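**09/10/2020 – visitors' afternoon, notes written up the same evening**

Tired feet, so forgive the rambling. I'm putting this down while I still remember who asked what, and because Jamie Pilkington missed the second half and wants to know how it went (well, Jamie, mostly well, and thank you for the biscuits).

We had four groups through, from the college at Hovthorpe first and then the people from Bereck, who make door furniture and had come over with a box of handles for us to try. The last two groups were mixed, mainly parents and neighbours with a few retired engineers who knew a good deal more about bearings than I do. The sheet by the door has 66 signatures on it. I had planned for a lot fewer, and we ran out of cups before the third group had sat down.

Each group got the same half hour, or was meant to. I had written 30 minutes on the running sheet and the Hovthorpe lot took nearly twice that, bless them, as they wanted every movement slowed down and then slowed down again. I didn't have the heart to hurry them. The plan was a short talk, then the hand opening and closing with nothing in it, then the soft things, then the Bereck handles, then questions. By the final group I had dropped the talk altogether and gone straight to the hand, and I think that was the best of the lot! People don't want to hear about control loops when the thing is hanging there in front of them. They want to see it move, and after that they'll listen to anything you like.

Things that went well:

- Soft objects. The sponge and the rolled-up sock both picked up first time in every group. The sock gets a laugh, so keep the sock.
- Slow closing. I'd set the closing speed well down for the visit and I would leave it there for any future demonstration. It gives you time to talk over it, and the small children stopped flinching after the first go.
- Letting somebody else press the button. One little boy from the third group pressed it with his elbow because his hands were full of biscuit. He has been promised another go in April if we do this again.

Things that didn't:

- The Bereck lever handle. Fine on the flat, poor when stood on end. The thumb came in too early and pushed the handle away before the fingers had got round it. I tried it with the thumb delayed for the next group and it was better, though still not something I'd want to show a customer. Their brass knob was easier than any of us expected.
- My laptop went to sleep in the middle of the talk. Power settings changed now, and a note taped to the lid.
- The Sperling controller needed a restart between the second and third groups. It came back without complaint, but I had to fill the gap by talking about my first job, and I don't think anyone should be put through that twice. I've saved the log and will look at it properly tomorrow with a clear head.

Questions I want to remember. A lady from Bereck asked how the hand would cope with a glove left on the handle, and I had no good answer for her – worth trying, it would only take a morning. Several people asked whether it gets tired, and I said no, but then found myself explaining about motors warming up, so perhaps the fair answer is "a bit". One of the retired gentlemen asked why four fingers and a thumb when most of his old fixtures managed with two jaws. We had a very good chat about that and I came away half agreeing with him. For the handles, two jaws would do. For the sock, I'm less sure.

Harkus rang during the tidying up and would like the same demonstration at their place. I said yes in principle, but we'd need to sort out the thumb timing first, and I'd want Jamie there for the whole of it this time.

To do before anybody else comes to see us:

1. Thumb delay as a proper setting, so I'm not typing it in with people watching.
2. Read the Sperling log.
3. Write to Bereck, thank them for the handles and ask if we may hang on to the lever one a while longer.
4. More cups.

The running sheet is in the folder with my scribbles all over it, and if you can't read them, come and ask. I may not be able to either.

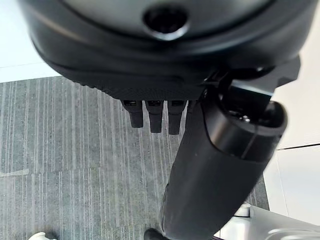
*The hand with its fingers pointing down over the striped carpet, thumb on the right.*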